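August 6, 2024
By Liis Priedītis

Checklist for the kitchen cell, simulated side, with my comments under each point. Same order as the June one so Dinesh can lay them next to each other. I did this on the Annan machine with the Traltholm room loaded, seed 1024, and nobody else logged in (Fiifi, thank you for waiting!).

1. Arm base seated on platform: OK
No gap under the mounting plate and no sinking into the slab either. In June it had dropped a hair below the surface and every run started with the solver shoving it back up, which looked like a hiccup at the first step. Senyo moved the base origin and it has stayed put since. Please don't nudge it by hand in the editor, the value lives in the cell file now.

2. Joint limits match the real arm: OK, one comment
I ran each joint to both ends, slowly, then again at working speed. All fine except the wrist, which is set a touch more generous than the sheet Adwoa pinned up. I've pulled it in to match. If any of your saved poses now complain, that's me, sorry.

3. Home pose clear of everything: OK
Loaded home 14 times from different starting poses and had no contacts reported. I do want to talk about the utensil holder, though. It sits on the platform right beside the base and it's a loose object, so a low sweep can catch it and then you've got handles rolling about under the elbow. I'd like it either fixed down or moved off the platform altogether. Same goes for the tiny red thing on the other side of the base, which I can't find in the object list under any name I'd recognise. Dinesh, is it one of yours?

4. Collision shapes on worktop objects: NOT OK
Right, this is the one that ate my afternoon. The collision shapes are still the automatic ones from the Bilus import, and they're fine for simple lumps like the tomato and the sweet potato. They are not fine for the pitcher. Its shape gets wrapped as one fat blob, so there's no gap behind the handle and a finger can never go through. The slotted spatula has the same trouble: the slots are filled in, which I can live with, but the blade has been thickened as well and it hovers a little above the marble. 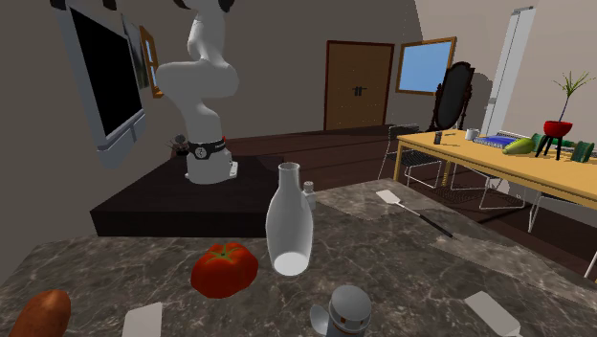
I've rebuilt the pitcher in separate pieces and it behaves much better. The spatula I've left for Senyo, partly out of cowardice and partly because he has the original mesh. Until it's done, count any spatula pick as unreliable and don't put it in the weekly numbers.

5. Objects at rest after settling: OK after change
The tall white bottle was the fidgety one. It wouldn't come to rest upright and kept a slow wobble going long after the rest had calmed down. I lowered its centre of mass and gave the settle phase 81 more steps, and now the check passes. Start your recordings after the settle phase, please, not during it! I found two from last week that didn't.

6. Far side of the room: OK
Table, chairs, fridge, mirror, all marked static. The cucumber and the mug on the yellow table are still dynamic and there's no reason for them to be, the arm can't get anywhere near them. Changed to static, saves a bit of time per step. I left the plant alone.

7. Emergency stop mapped and tested: OK
Yes, we do test it in the simulator. Adwoa's rule, and a good one, as the same button handler goes onto the real arm in the Murken lab. Pressed it in mid-reach, in mid-grasp and during homing. Held position each time, and needed a proper reset before it would move again.

8. Log and version written down: OK
Build 1130, cell file saved with my initials. The old one is in the archive folder if you need to go back.

Still open: spatula shape (Senyo), utensil holder and red object (Dinesh), and somebody needs to tell me whether the wrist limit breaks the pouring demo. Fiifi has said he'll try it once he gets his machine back from me. I'll redo points 3 and 4 when those are in and leave the rest as signed.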